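Workshop tips: comparing grippers before you buy

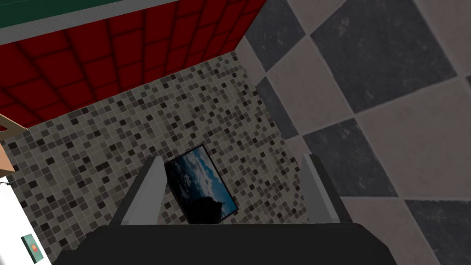 Flat two-finger gripper, open, in the simulator. Mosaic wall behind.

Try each gripper in simulation first. Jericho Padilla and I ran the flat-finger model against the Cruzado soft-tip for 1000 grasps each, same arm, same controller.

Start with the fingers wide open and check what the camera can see between them. Wide plates hide a lot. Busy tile makes finger edges harder to pick out, so test on a plain wall too.

Tapered tips did better on cards and thin lids. Soft tips won on jars and mugs.

Set the closing force low and raise it in steps of 50. Write down the setting where slipping stops.

Change one thing at a time. If you swap the camera, leave the controller alone until you have a full set of runs.

Keep the log files. Ours go in a folder named for the gripper and the finger type.

Updated 08/06/2026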